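Closora Small Storage Study
Progress report to the Prarnum Fund, October 10, 2026

Since our last report in August we have finished the second part of the work, which concerns small open shelves for cleaning supplies in shared kitchens. We thank the Fund for its patience with the late delivery of the shelf parts from Tshabalala.

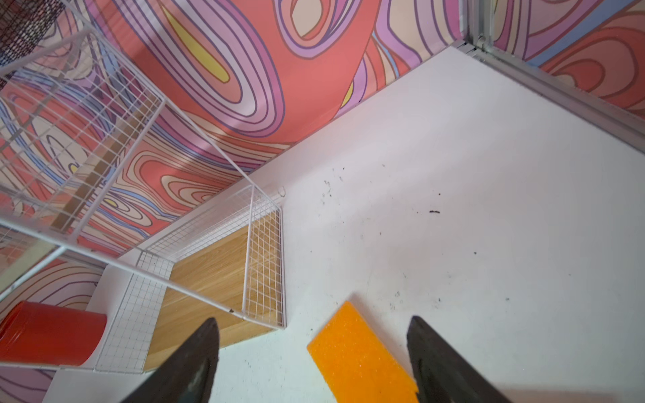 The choice of shelf took more time than we planned. We compared 3 types and kept the white wire one, mainly for its price and for the easy cleaning. Our worry was that small things would fall or tilt on an open grid, and so we prefer it with a board inside. The light wood board in the lower part gives a flat floor, and the mesh sides still let the air pass. The small white hook near the top of that part may be useful for a cloth, but we have not tested this yet.

The sorting work is now the main activity. We put sponges away by color and by level, and we note each placement. Of 118 placements planned for this period, 60 are complete — the rest will follow before the next payment. 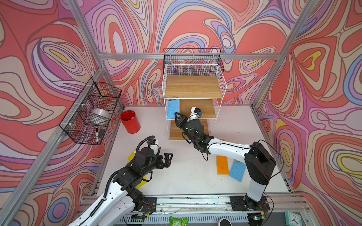 Sponges on the table and a blue one on the middle shelf.

From the budget for materials, 20 percent is still not spent. We ask to use this for a second set of shelf boards from Iltness, in the same size. The written offer is attached to the financial part. 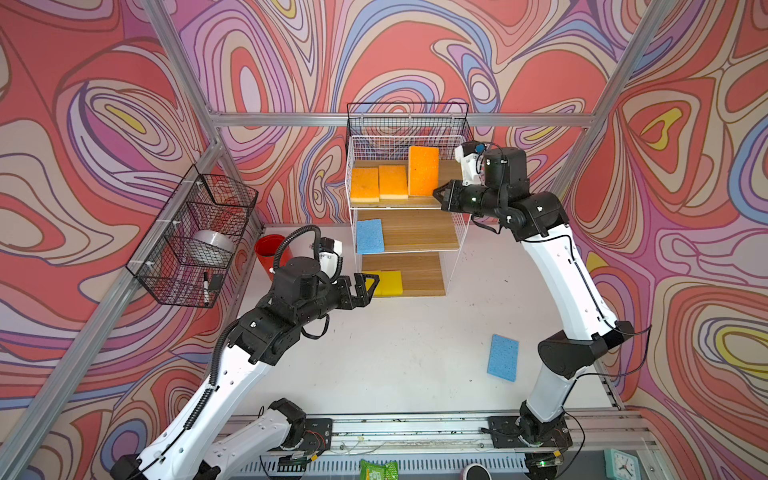 Will the sorting rules be ready for the shared kitchens this year?
The draft rules will be sent to the kitchens with the next report, and the final text depends on their comments. We have kept the draft to one page, in everyday words.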